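The **Nuver water dispute** was a political conflict in the town of Nuver over who should control the public water service and its workforce. It began when the town council voted to lease the service to a private operator, Deschamps, and it ended with a referendum that canceled the lease. The dispute is mostly remembered for its effect on local labor law and for the political career of Bastien Rey, who was at that time a shift supervisor at the Feritz pumping station.

## Background

Nuver had managed its own water since the construction of the Feritz station. The employees of the service were municipal workers, and their pay and working hours were fixed by an agreement with the council, renewed every two years. The agreement also gave the union a seat on the board of the service, with the right to speak but without the right to vote.

By the time of the dispute the network was old. Leaks in the lower town were frequent, and the council had postponed the replacement of the main pipe several times. The majority party, the Civic List, argued that the town could not borrow more money and that a private operator would make the repairs faster. The opposition answered that the same party had reduced the repair budget when it came into office.

## The lease proposal

The proposal was presented in January, at a meeting which had been announced as a discussion of the budget. Under its terms, Deschamps would operate the service for 15 years and would become the employer of its 200 workers. The existing agreement would stay in force only until its normal date of expiry. After this date, the company would be free to negotiate with each employee separately.

The council approved the lease by 16 votes to 15. One member of the Civic List voted against it and left the party the same week.

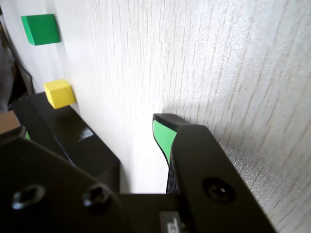

The union did not call a strike at first. Its lawyers believed that a strike in the water service could be declared illegal under the provincial rules on essential services, and that the council would use such a decision to end the agreement early. Instead, the workers refused overtime and began to collect signatures for a referendum. Rey became the spokesman of the campaign, although he had no position in the union before.

## The Flonda march

The best known event of the campaign was the march from Nuver to Flonda, the seat of the provincial assembly. The marchers asked the assembly to recognize that a lease of a public service could be put to a popular vote. The council had refused the petition on the ground that the lease was a contract and so was not a matter for voters.

The governor did not receive the marchers, but a group of assembly members from rural districts did. These members were not usually friendly to the unions. Their interest was in the water itself, as several villages bought their supply from the Feritz station and had not been consulted about the lease. Their support changed the balance in the assembly, which adopted a short amendment permitting the vote.

## Referendum and results

The referendum canceled the lease. Deschamps asked for compensation and reached a settlement with the town, the terms of which were not made public. The company continued to work in Nuver as a supplier of meters.

The Civic List lost its majority in the next municipal election. Rey was elected to the council and later became its president. In this office he was criticized by part of the union for accepting a longer working week at the Feritz station in exchange for the replacement of the main pipe.

## Interpretation

Writers on the dispute disagree about its main cause. Supporters of the lease describe it as a financial question that was turned into a political one by the opposition. Writers close to the union see the lease as an attempt to end collective bargaining in the service, and they point to the clause on separate negotiation. A third view gives more importance to the villages, and considers the dispute as a late episode in the long rivalry between Nuver and its rural neighbors.

## See also

- Provincial assembly of Flonda
- Feritz pumping station
- Civic List (Nuver)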